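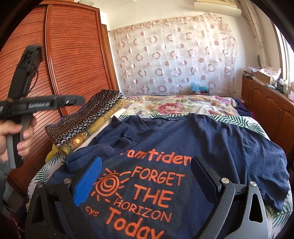 Folding a T-shirt on the bed with a pair of hand-held grippers. Lay the shirt flat, collar away from you, before the first fold.

Can a machine fold your laundry yet?

Posted February 28, 2025 by Nahuel Espinoza
Filed under: Laundry, Bedroom

Readers keep asking whether it is worth waiting for a machine that does the folding. The short answer is no. Keep folding by hand this year. The longer answer is below, along with a method that works for people and for grippers.

Where things stand

Picking up a shirt is no longer the hard part. Two fingers with a rough pad on each will hold cotton well enough. The trouble is everything before that. A shirt out of the dryer has no fixed shape. One sleeve is inside the other, the hem is rolled, and the collar could be anywhere. A person sorts this out with a shake. A machine has to find two good corners first, and it often finds the wrong ones.

Thin fabric is the second problem. Two parallel fingers closing on a flat shirt tend to take the bedspread along with it. If your bed has a patterned sheet and a spread on it, as most do, telling the shirt from what is under it is also harder than it would be on a bare table.

Then there is price. The one folding machine I was quoted for, from Troltano, was $1379 before shipping. It wanted each shirt clipped in by hand, and it would not take towels or anything for a small child. By the time a shirt is clipped in, you could have folded it.

A fold that suits hands or grippers

I tried this with my own hands and with plain two-finger grippers. The steps are the same.

Spread the shirt face up with the collar pointing away from you. Smooth the shoulders. A bunched shoulder will show up as a crooked edge at the end.

Pull the sleeves straight out to the sides.

Pinch one shoulder halfway between collar and sleeve, pinch the hem directly below it, and bring that side in to the middle. Lay the sleeve back on itself so it doesn't stick out past the fold.

Do the other side the same way.

Take the hem at both corners and bring it up to the collar. Fold once more if your shelves are shallow.

With grippers, go in at a low angle and take the fabric at an edge. Coming straight down on the middle only pushes it around. Keep some tension between your two hands until the cloth is down.

For printed shirts, let the print cool completely after ironing. Turn the shirt inside out if you iron over the lettering at all.

Order of work

Start with flat pieces such as pillowcases and kitchen cloths and stack them to one side. Shirts next. Leave fitted sheets until last. I have not seen a machine manage one, and I don't manage them well either.

Timing

By hand, a basket of mixed laundry took me 2 evenings in January because I kept putting it off. The folding itself was 70 minutes. With grippers I gave up on the socks.

What would change my mind

A machine that takes a full basket, unsorted, and costs under $500. Until then a firm bed and a clear half hour will do.

Next week: getting candle wax out of a tablecloth.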